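Projet Ginix – Rapport d'avancement à l'attention du bailleur
Lot 3 : manipulation d'objets, journée de démonstration d'avril

Rédaction : Aitana Ortuño

1. Objet

Le présent point rend compte de la journée portes ouvertes tenue dans l'atelier Brondetti, prévue à la convention comme jalon intermédiaire. Les aspects budgétaires font l'objet d'un envoi séparé.

2. Déroulement

Accueil des visiteurs à partir de 9 h 30, en groupes de 8 personnes. Chaque groupe a assisté à une séquence de rangement de balles dans un panier, puis à une présentation du logiciel de planification Zadel. Les représentants de Sorrentino, partenaire industriel, ont suivi l'ensemble de la matinée.

Le poste comprend un bras équipé d'une pince noire à deux doigts et d'une caméra montée au poignet. Le contenant retenu est un panier vapeur rond en bambou. Son fond à lattes ajourées complique la segmentation, ce qui en fait un cas d'essai plus exigeant que le bac lisse utilisé au lot 2. Balles et blocs de couleur sont posés sur une nappe à carreaux clairs.

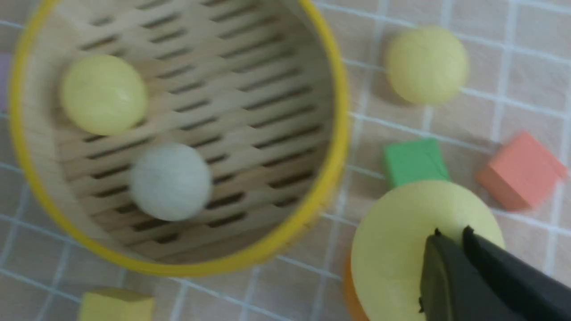

3. Observations techniques

Les balles jaune pâle présentent peu de contraste avec le fond beige de la nappe. Le seuil de détection a été abaissé avant l'arrivée du premier groupe. La balle blanche à surface feutrée ne demande pas de réglage particulier.

L'effort de serrage reste fixé manuellement. Plusieurs visiteurs ont demandé s'il pouvait s'adapter à la taille de l'objet ; la fonction est inscrite au lot 4 et n'a pas été présentée.

Temps de cycle visé : 8 s par objet. Les relevés de la journée sont en cours de dépouillement.

4. Suites

- Constitution d'un jeu de 500 saisies annotées avec le panier en bambou.
- Remplacement des patins de la pince (800 euros, ligne « consommables »).
- Essai de 3 nappes de teintes différentes.
- Réunion technique avec Sorrentino sur l'interface Zadel, date à fixer.

Aucune modification du calendrier contractuel n'est demandée à ce stade.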